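Arier 工作ひろば > ロボット・自動化 > 自作・共同工房

袋ものをつかんで運ぶと箱の位置からずれてしまいます

みどり天板

いつもお世話になっています。Plosilvilleの共同工房で、2本腕の仕分けロボットをのんびり作っている者です。台の上の小物や食品の容器を拾って、奥に並べた色つきの箱へ入れていくだけのものなのですが、これがなかなか手ごわくて、もう7月から同じところで足踏みしています。

瓶はわりと素直なんです。ふたが硬くて形も変わらないので、手首のカメラで位置を合わせて指を閉じれば、だいたい思ったとおりに持ってくれます。

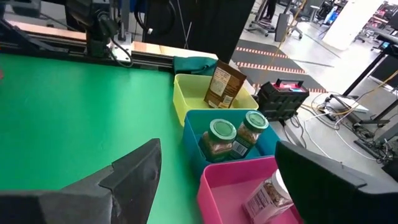
手首カメラから見た箱の列。青い箱に緑のふたの瓶が2つ

腕は左右で動作を分けてあって、片方が箱の上にいる間に、もう片方が次のものを取りに行きます。これが同時に動いているのを見ると、親ばかですが本当にかわいくて、ついお茶が冷めるまで眺めてしまいます。
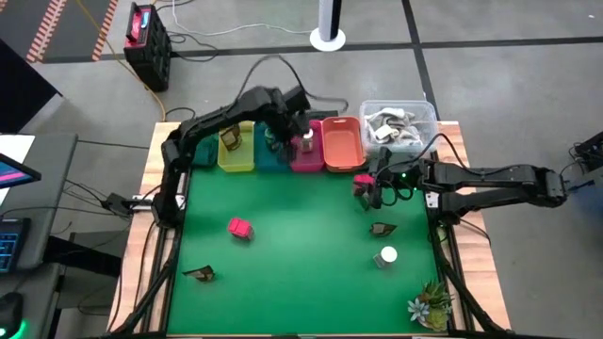 写真:みどり天板(Plosilville共同工房にて)

困っているのは袋です。中身が片側に寄っているせいか、持ち上げると傾いてぶら下がり、腕を止めたあともしばらく揺れます。指の中心を箱の中心に合わせているつもりでも、袋の下の端は隣の箱との境目あたりに来てしまうことがあり、そのまま離すと縁に引っかかります。待ち時間を9秒入れてみましたが、待っても傾きそのものは残りますし、見ているこちらがじれったくて……。つかむ場所を変えるのと、離す位置を補正するのと、どちらから手をつけるのがよいでしょうか。

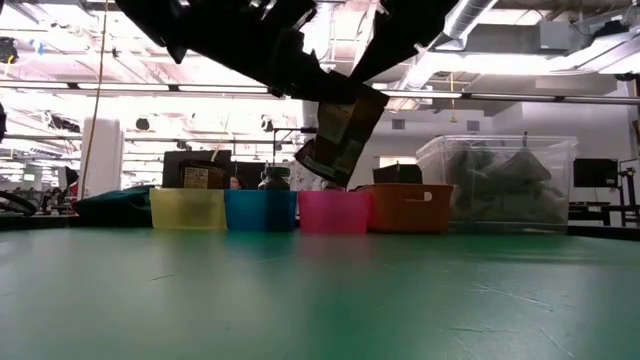 がちゃ

うちも袋で苦労しました。待ち時間を延ばすより、離す前の動きを遅くするほうが効きます。最後の100mmだけ速度を30%に落としてみてください。あとは指先に薄いゴムを貼る。以上です。

こはぜ堂

こんばんは、楽しそうな工作ですね!私なら離す位置の補正から始めます。固定カメラがあるなら、持ち上げたところで一度止めて、袋の一番下の端がどこにあるかを見るんです。指の位置ではなく、その端と袋の真ん中を箱に合わせてあげると、多少傾いていても入ってくれます。それから、箱どうしをぴったりくっつけているなら、少し離して並べるだけで気持ちがずいぶん楽になりますよ(私はこれに気づくまで半年かかりました)。ゴムは、厚いものだと今度は瓶の持ち方が変わるので、瓶も一緒に試し直してくださいね。

みどり天板(お礼と追記)

お二人とも、ご親切にありがとうございます。さっそく夕方に工房へ寄って、まずは速度のほうを試しました。揺れはたしかに小さくなって、隣で見ていた仲間と思わず拍手してしまいました。傾きはまだ残るので、次は下の端を見る方法に取りかかります。ゴムの厚みのお話も気になったので、瓶の持ち方も見直しているところです。

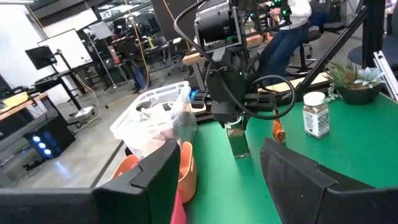

瓶は胴のほうをつかむ設定に変えてみました。ふたをつかむより指を下まで降ろすことになるので、反対の腕のケーブルに触れないよう、進入の角度を少しずつ探っています。箱の間隔は、台の幅がもうぎりぎりなので、ひとまず今の並びのまま続けるつもりです。補正がうまく動いたら、またこのページに書きにきますね。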